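Gundgate Home & Workplace Answers
Heating, Windows & Air

Is opening a tilt window with the ducts running really "wasting" anything?

Asked by Pascual Saavedra, 8 Feb 2022
Viewed 217 times, 3 answers

We rent one office on the second floor of an older building. White walls, wood floor, a long row of windows with black frames down one side, and big ducts running across the ceiling. Heating and fresh air both come through the ducts, or so the lease says.

By early afternoon the place feels stuffy, so I tilt the top pane of the end window. The building manager has now sent two emails saying this "defeats the system" and that we should buy a Nastach purifier instead, which he happens to be able to order for us. I'm not convinced. Is one tilted pane really a problem, and would a purifier do anything for stuffiness? There are 4 of us in there most days.

Answer 1 (11 votes)
Blandine Lecomte

I'd split this into two questions, as your manager seems to have mashed them together to sell you something.

Purifier: it filters dust and smoke out of the air that's already in the room. It doesn't bring in outside air and it doesn't remove the carbon dioxide you're all breathing out, and that is usually a big part of an office feeling stale after lunch. If someone has allergies it may be worth having. For stuffiness I'd keep my money.

Window: he has half a point. In a building with a balanced air system, an open window can upset the pressure a bit, and in February you do lose heat. But ask him whether your ducts carry any outside air at all. Plenty of older systems just move the same air around. "Fresh air through the ducts" in a lease proves nothing. Ask when the outside air intake was last checked and who checked it. If he can't answer, I wouldn't take the emails too seriously.

Borrow or buy a CO2 meter and leave it on a desk for a few days, away from the window and away from anybody's face. Write down the readings with the window shut and then tilted. You'll have something better than his opinion, or mine.

One thing I would change is the habit of leaving it tilted all day. Open it wide for a few minutes and then shut it. You swap more air and the walls don't cool down.

Answer 2 (2 votes)
sepulveda_st_tenant

just open it. ours has been tilted since June and the bill is the same as next door

Answer 3 (5 votes)
Prulten

I don't buy the "same bill" comparison above – next door could be running a space heater for all we know.

We have much the same setup, with ducts up top and the tilt pane at one end. I went through this with our own landlord last year. What fixed it for us was dull: a supply vent had been closed off by a previous tenant and the other end of the room was getting nothing. Hold a strip of tissue near each vent while the fan is on. If it doesn't move, complain about that before anyone brings up windows again. 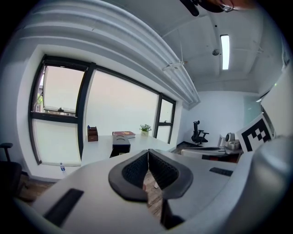
Our office with the end window tilted, ducts at upper left.

Check the opener as well. If the tilt won't close tight you're losing heat all night, and that would be a fair complaint on his side. I shut a sheet of paper in ours and tugged it, and it slid right out along the top. New seal cost us $36.

I'm also not sure a CO2 meter settles much if it's a cheap one. Some of them only guess from other gases. Look for the letters NDIR on the box.

Comment from Pascual Saavedra: Tissue test done. Two vents fine, one dead. Emailed him, no mention of the purifier in his reply this time. Will try the paper on the window next.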